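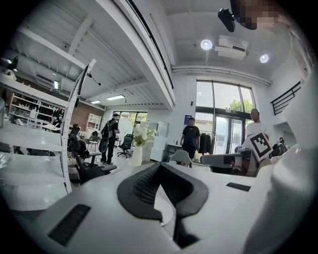
Prunoston Student Robotics
Ticket: marker board pose jumps when the hand-held gripper is turned
Status: open
Priority: high
Project: Arel (second-year group project)
Opened: May 17, 2024

Problem

The tracker loses the marker board or reports it in the wrong place when the gripper is rotated past a certain angle. With the gripper level, the pose is steady. Turn the wrist and the board appears to flip over, then flip back. It happens on both laptops, so we don't think it is one machine.

The log fills with this:

pose rejected: reprojection error above limit
pose rejected: reprojection error above limit
tracker: no valid pose, holding last

Steps to reproduce

Start the tracker with the default Arel settings. One person holds the board upright facing the bench. A second person holds the gripper with the fingers pointing at the board. Wait for a lock, then turn the wrist slowly to the left. The pose jumps before a quarter turn.

Expected: the pose follows the wrist.
Got: the pose jumps, then freezes until the gripper is level again.

Tried so far

Restarted the tracker. No change.

Swapped the USB cable for the one from the Sæther kit. No change, so the old cable has gone back on.

Printed a new board at full size. The old print had been scaled to fit the page and the squares were coming out small. This fixed a distance error we had not reported yet but did nothing for the flipping.

Recalibrated the camera. The first attempt used pictures taken mostly from straight on and the result was worse than what we started with. The second attempt used 80 pictures with the board tilted and moved into the corners. Better at the edges. The flip still happens, but later in the turn.

Comment

Can you check the exposure setting? The config in the shared folder has auto exposure on. When the gripper swings towards the windows the picture goes dark and the board squares lose their edges. Try it fixed, and try it with your back to the daylight as well.

Reply

Auto exposure was on. Turned it off and set a fixed value. Ran 300 samples facing away from the windows and got 2 rejected poses. Facing the windows it is still bad, with long stretches of "holding last".

Comment

Sounds like there are two faults here. Please split the window one into its own ticket. For the flip, look at whether the solver is picking the wrong answer when the board is nearly face on. The Workeck library has an option to start from the previous pose. It is off by default in the version we have.

Reply

Switched that on. The flip is gone in the level and left turns. Right turn not tested yet, as the bench was needed by the group after us.

Also noticed that the board bends when it is held by one corner. We will glue it to something stiff before the next run.

To do

Test the right turn.
Mount the board on stiff backing and measure the squares again.
Copy the new config to the shared folder and keep the old one under a different name.
Open a ticket for tracking towards the windows.

Leaving this open until the right turn has been checked.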